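Quilted mattress cover slides every night, what are you all doing?

Posted by Janaína Guerra in Bedrooms & Bedding

We moved our daughter to a regular bed in September and bought a white quilted cover for the mattress. By morning it has crept toward the foot and bunched up. I have washed it 2 times and it seems a little smaller now. The mattress has a gray fabric border on the side, if that matters. She won't sleep under a top sheet, so the cover gets all the wear.
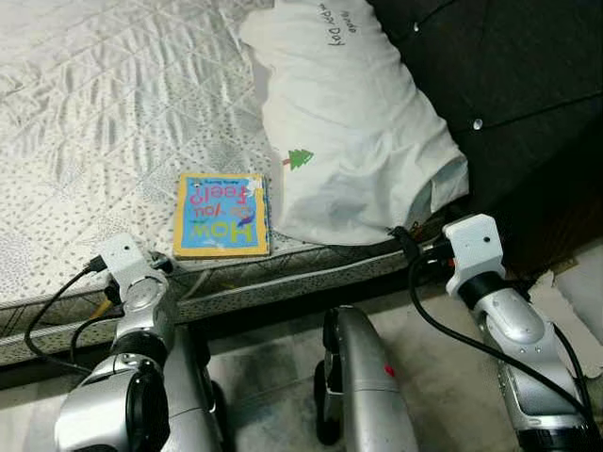 We also read in bed every evening, usually three or four board books, and I climb in and out a lot. The headboard is upholstered, so I can't tie anything to it. Would straps help or do I need a deeper cover?

Lorne Lapointe
Measure the mattress depth first, then look at the pocket size on the label. If the mattress is 10 inches and the pocket is the same, it will pop off after one hot wash. Wash cold and line dry. Straps that cross under the corners work fine - put them on with the mattress tipped up against the wall, and pull the head end tight before you do the foot.

Jalen Haverford
get a Vollham one, never had a problem

Junaid Gondal
Straps worked for us too. We also put a fitted sheet over the cover, one size snug, and that holds it flat. Vacuum the headboard while you have the bed pulled out.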